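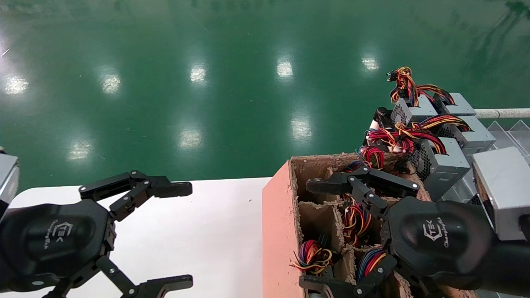
*Poste de tri de l'atelier Kostiuk : le carton à compartiments, ses faisceaux de fils colorés, et les blocs d'alimentation à côté.*

**Projet Bandico, reprise des blocs d'alimentation**
Rapport d'avancement adressé à la fondation Neline
Rédigé par Mahnaz Mousavi, 4 juillet 2019

## Où nous en sommes

Le rapport de janvier promettait un atelier « pleinement opérationnel au printemps ». Le printemps a été long. L'atelier tourne depuis la mi-mai, ce qui reste du printemps au sens du calendrier, et je remercie la fondation de ne pas m'avoir demandé de précisions plus tôt.

La société Kandar nous a livré en une fois 1005 blocs d'alimentation déclassés, avec leurs câbles. La convention prévoyait des livraisons échelonnées. Kandar libérait un entrepôt et son calendrier a pris le pas sur le nôtre. Les palettes ont occupé l'allée centrale pendant trois semaines, et l'équipe a appris à se déplacer de profil.

Le travail consiste à trier les blocs, à regrouper les faisceaux par type de connecteur, à tester ce qui peut l'être et à remettre en carton ce qui repartira vers les écoles techniques partenaires. Dit comme cela, on dirait une matinée.

## L'aménagement

Le sol d'abord, puisqu'il a absorbé une part du budget que certains membres de votre comité ont jugée, je cite le courriel, « surprenante ». La résine verte est posée et elle est brillante. Elle renvoie si bien les plafonniers que l'on pourrait presque s'en passer au plafond. Elle marque aussi plus vite que ne le disait la plaquette : on y voit déjà des traînées et des éraflures. Le fournisseur parle de patine. J'ai demandé un devis pour un passage de protection et j'attends sa réponse avec la patience que l'on devine.

Les tables blanches donnent satisfaction. On y retrouve une vis tombée, chose impossible sur les anciens établis, où les vis partaient vivre leur vie.

## Les cartons à compartiments

C'est la vraie bonne surprise du semestre, et elle a coûté très peu. Au départ, les faisceaux étaient jetés en vrac dans des bacs. Au bout de quelques jours, chaque bac contenait un seul objet, très grand et très emmêlé. Nous avons alors essayé des cartons ouverts avec des séparations intérieures, posés contre le bord de la table. Chaque botte de fils a sa case et y reste.

Les blocs encore munis de leurs câbles sont empilés juste derrière, à portée. Le système a un défaut connu : les fils dépassent des piles et s'accrochent à ceux du voisin. Nous avons essayé les liens en velcro (trop courts), puis les élastiques (ils cassent). Nous en sommes au ruban de papier, qui tient correctement et que l'on peut annoter au crayon.

## Ce qui est fait

- Blocs triés, testés et remis en carton : 97
- Écoles prêtes à recevoir un premier lot : 3
- Types de connecteurs absents de la documentation de Kandar : 2

Le premier chiffre est bas, je le sais. Il correspond aux seuls blocs passés par toute la chaîne, étiquette comprise. Beaucoup d'autres sont à mi-chemin, mais j'ai préféré ne pas inventer une colonne « presque » dans le tableau.

Les deux connecteurs inconnus nous ont pris plus de temps que le reste. Kandar a fini par envoyer un schéma, celui d'un autre modèle. Nous avons relancé.

## Dépenses

Le poste mobilier est soldé. Le poste consommables dépasse la prévision, le carton compartimenté n'y figurant pas. Je propose de compenser par la ligne « signalétique », dont nous n'avons rien dépensé, chacun sachant désormais où se trouve la porte. Le sol reste conforme au devis révisé, que vous avez signé.

## Demandes à la fondation

1. Accord écrit pour le transfert de la ligne signalétique vers les consommables.
2. Report de la date du premier envoi aux écoles, de la fin juillet à la rentrée.
3. Un mot de votre part à Kandar au sujet du schéma. Les nôtres semblent arriver dans une boîte que l'on ouvre rarement.

Les fiches de test sont consultables à l'atelier Kostiuk. Pour une visite, prévenir la veille et prévoir des semelles propres.

M. Mousavi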